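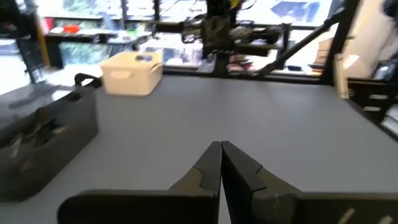
How far should the fingers close before you call it zero?

Stop when the tips are a paper's thickness apart, write the encoder count down, and call that zero. Don't drive them into each other and back off, the belt stretches and you get a different number each go.

2023-01-09, Zanham workshop, left bench

Zeroed the right gripper again after the new fingers went on. Count at paper gap is 1641. Old fingers were 900 and something, didn't write it down properly, so no use comparing. The new ones are longer in the tip and have the step on the inner edge so expected it to shift, just not by that much. Checked the horn was on the right spline. It is.

Paper used: ordinary printer paper, one sheet, single fold taken out. Pull test — should drag but not tear. If it tears open up 2 counts and try again.

Current limit on the finger servo was still on Huttunen's value from before Christmas. Too high. It'll hum against the stop and get warm and you don't notice with the compressor going. Set it to 600 mA in the config, NOT in the startup script, the script gets overwrited every time somebody pulls. Have put a comment in. Please leave the comment in.

Vitalii came by with the second batch of fingers from his printer. Same file, slower speed, better layers at the step. He wants to try them on the left arm first. Fine by me. His point (Karpenko's law, he calls it) is that the tip wants to be stiff and the root wants to give a bit, and ours are the other way round. Might be right. We could thicken the tip but then it won't get under the lip of the Pliletti trays, and getting under the lip is most of the job. Parked.

Screws: M3x8 in the two front holes, M3x10 at the back. Not all M3x10. The long ones at the front bottom out before the finger clamps and it feels tight but the finger rocks. Lost most of the morning to that. Thread lock on the back pair only for now, want to be able to swap.

Wrist camera. Refocused by hand with the tips nearly shut, aimed for sharp at the tips and let the rest go where it likes. Ring is stiff, quarter turn at most. Dab of nail varnish on it after. Exposure still hunting whenever the sun comes round to the window side, so locked it. Value is in the config under the gripper count. With the lock on, the window blows out and the table looks OK. Would rather have the table.

If the arm ends up facing the window for the tray job we may want a blind. Hindholm had a roller one going spare in June, ask whether it's still there. Otherwise a bedsheet and clamps, did for us last time.

Cables on the wrist: re-routed so the loop sits outside the joint and not over it. Turned it by hand end to end with power off, no snagging. Haven't run it at speed. Tie is only finger tight, needs doing properly with the flush cutters, which have walked again. If you've got the flush cutters bring them back.

Both arms powered together for a bit in the afternoon. Right one homes fine. Left one homes, then sags a touch when torque comes on, then catches itself. Looked at gains, same on both. Suspect the shoulder bracket bolts, they've had no attention since the frame went up. Didn't get to it. DON'T leave the left arm parked over the table untill somebody's been round those bolts. Park it off to the side.

Order of doing things, for whoever's next as I had to work it out twice:

Power off, fingers on, back screws loose
Line the tips up by eye from the front, then from above
Front screws, then back screws
Power on, low current
Close slowly to paper, note the count
Put the count in config, restart, close again, check it's the same
Only then put the current up

If the count moves between the two closes something is loose. Usualy the horn.

Mine came back the same on the second close. Third as well. Didn't do a fourth, had to get the van.

To do
— left arm shoulder bolts
— Vitalii's fingers on the left, same procedure, write the count HERE
— tidy tie on the wrist
— ask Hindholm re blind
— more M3x8, the tub is nearly all tens
— try the Pliletti tray at the new zero, slow, hand on the stop button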